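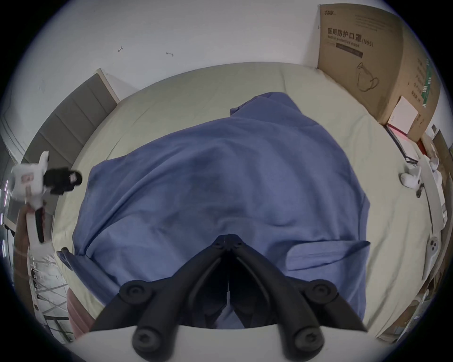

Huit mois que je me sers de la pince à main Letilmont, et je me décide enfin à donner mon avis, surtout sur l'entretien (le point qui m'inquiétait le plus à l'achat !).

Payée 559 euros avec la mallette. La mise en route est simple : on visse la base, on ferme les doigts à fond, on règle le zéro, et c'est parti. Chez moi elle sert surtout à ramasser des vêtements, donc du tissu mou, plein de plis, et là le moindre jeu dans les articulations se sent tout de suite. Les doigts ne se rejoignent plus bien et une manche sur deux glisse.

Le remède : une clé six pans, on retire les caches ronds, on resserre un côté puis l'autre. Dix minutes. Attention à ne pas forcer, Itzel Magaña a bloqué un coude de la sienne comme ça et il a fallu tout redémonter.

Gros bémol, la notice, qui ne dit pas un mot du pivot central. Moi j'y passe un coup de pinceau toutes les semaines, les peluches adorent s'y loger. Le SAV répond vite par contre, et les doigts de rechange se vendent par paire.

8/10, je la rachèterais.

Publié le 20 avril 2020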